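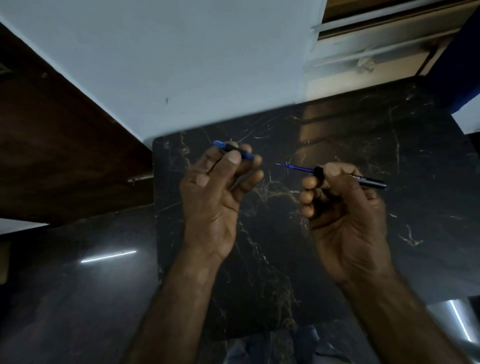
Santosh Tiwari replied that the board should adopt no position on household automation until it has settled what counts as a completed chore. In his view, putting the cap back on a pen is a fair test, and he asked members to respond to that test before turning to laundry or dishes.

---

**Re: Readiness of machines for household and shop-floor chores**
*Brirkdale Automation Forum, December 2021*

**inder_bench** wrote:

I support the test. Recapping requires two hands to agree on a line in open air, with neither part resting on a fixture. A person does this without giving it much thought. The arms on our packing line at Clodora close 848 caps per shift, but every bottle arrives upright in a nest that was cut for it. Remove the nest and the line stops.

**Conall Ní Mhurchú** wrote:

I must disagree with the choice of test. Few households would pay for a machine that caps pens. The relevant chores are clearing a table, loading a washer and sweeping a floor, and a machine may do any of these acceptably while failing at fine two-handed work. We risk declaring the field immature on the basis of a task that is seldom requested.

**Santosh Tiwari** wrote:

> a task that is seldom requested

The task stands for a class of tasks. Jars, zippers, batteries, medicine bottles and plugs all involve bringing one part to another at a small gap. A helper that must leave these to the resident has a narrow range of use.

**rastogi_floor2** wrote:

Speaking for the maintenance group at Rastogi: we ran a two-arm cell on marker assembly. Over 453 attempts, the failures were mostly tips touching the rim of the cap and skidding off. Slowing the approach helped. Changing the marker to another diameter undid most of that gain, and the cell had to be taught again. Management has kept the bench staffed by hand for the present.

**Conall Ní Mhurchú** wrote:

Thank you, that is useful. Was force sensing fitted at the wrist, or was the cell relying on vision alone?

**rastogi_floor2** wrote:

Vision alone. A wrist sensor was quoted and declined. I accept that the result might have been different with one.

**Conall Ní Mhurchú** wrote:

Then I would ask that the figure not be cited as evidence about the state of the art. It describes one cell with one budget.

**inder_bench** wrote:

It also describes the budget most shops have. I would cite it with the sensor noted.

**Santosh Tiwari** wrote:

Agreed on noting the sensor. I will revise the draft to list fine two-handed tasks and coarse clearing tasks under separate headings. Members with trial records for either heading are asked to post them in this thread, with the part sizes and the number of attempts.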